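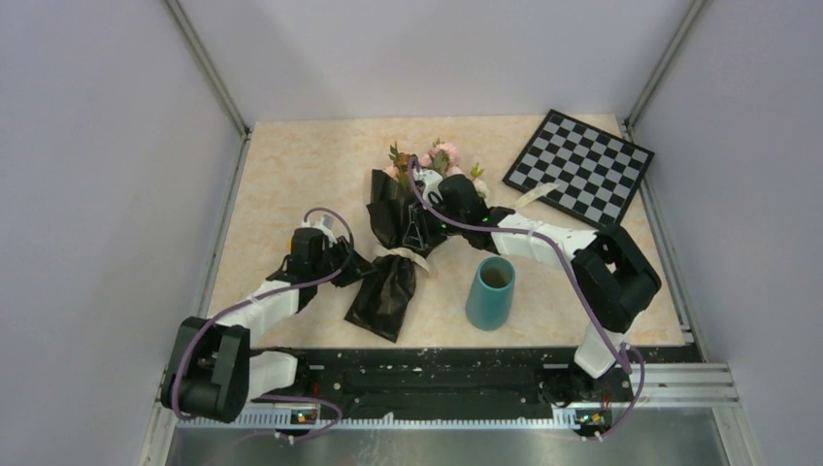

The bouquet on the marble-patterned table, peach colour, grey-lavender walls.

2021-07-20
Cut flowers, water test, second round

Continued with the question from June: does the sugar in the water help, or only feed the bacteria? Same supplier as before (Lindemann), same buckets, stems cut again under the tap before they went in.

Bucket A has plain tap water. Bucket B has sugar and a little citric acid. In each one 133 ml of stock in the bottom, then filled up to the line. I changed the water in both after 2 days.

Bucket B drinks faster. It took 358 ml until this morning, and A clearly less, but I forgot to write the level of A before I topped it up — my mistake, so the comparison is weak. Please mark the level first, then pour.

The roses in A hang their heads already. In B they are upright, but the water is cloudy and smells a bit. The Nimex strips gave nearly the same pH as in the Plostolden batch, so I do not think the acid is too weak. More likely the buckets were not clean enough.

To do:
— scrub buckets with hot water and soda, rinse twice
— try half the sugar
— ask Jirkville if they can deliver with the lower leaves already removed
— move the thermometer away from the window, it reads too high after lunch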